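Storage and Play in a Small Toy Kitchen
Project report, second year
Group: Banafsheh Mirzaei, Homa Tehrani, Nima Soltani

3. The counter

After the first plan we decided to keep the counter simple. Our budget was 400 euros for the whole kitchen, and the wood had already taken a big part of it. We chose a striped wooden top, because a plain white one looked cold in our drawings. Along the front and the left side runs a low clear rim -- it should stop small things from rolling to the floor, but the child can still see through it.

For the play set we wanted things with different surfaces: a small steel saucepan with a wire handle, a light green cloth, a fork with a thick red handle and a toy strawberry. The fork was discussed for a long time. 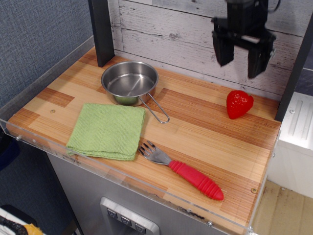 Pouran Mahmoudi wrote to us after reading the draft that the thick handle is a good choice for small hands, but she would like to see a spoon too, and she asked where the cloth goes when the game is finished. We had no answer to this, so we added a hook to the list of changes.

The boards behind the counter are whitewashed and you can see the grain. Homa prefers them smooth, as they are easier to wipe. In the next version we will compare both kinds.

3.1 Open points

The screws in the rim must be checked again before the kitchen goes to the Bullier playroom in June. We also need a place for the pan.

Related reports
Shelves for the Lodinier reading corner
A folding table for Chu
Toy boxes from old drawers

We use cookies to remember your settings. Accept / Manage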